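Module Évaluation des acquis en compréhension orale
Séance 2 : de la rédaction des items au prétest

Objectifs de la séance

À l'issue de la séance, les participants sont en mesure de rédiger un item conforme au tableau de spécifications et d'interpréter les premiers indices issus d'un prétest.

Rappel du cadre

L'épreuve Pemlow s'adresse à des adultes en reprise d'études. Elle porte sur l'écoute de documents brefs, diffusés au casque ou par des écouteurs individuels, chaque document étant entendu deux fois. Le tableau de spécifications fixe, pour chaque item, le processus visé, le niveau attendu et le format de réponse. Aucun item n'est transmis au comité de relecture sans ces trois indications.

Le prétest

La version provisoire a été administrée à 200 candidats. Un item réussi par 82 % d'entre eux est considéré comme facile ; il peut être maintenu en début d'épreuve si sa corrélation avec le score total demeure satisfaisante. Les items dont la discrimination est négative sont retirés, après vérification de la clé de correction.
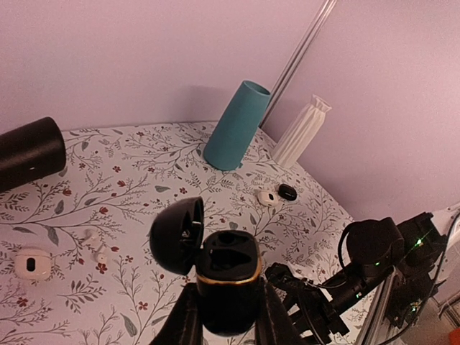
Remo Wyss fait observer que l'indice de difficulté dépend du groupe interrogé et qu'un item facile pour des candidats avancés peut fort bien convenir à un public débutant. Il recommande de ne comparer deux versions de l'épreuve qu'au moyen d'items d'ancrage communs, placés à des rangs voisins.

Cette remarque sera reprise lors de l'étude des modèles de réponse à l'item. On retiendra pour l'instant que les indices classiques décrivent à la fois l'item et la population.

Travail à remettre

Rédiger deux items à partir du document sonore Hekari, accompagnés de leur fiche de spécifications et d'une justification des distracteurs. Le dépôt s'effectue sur la plateforme du cours avant la fin du mois de décembre.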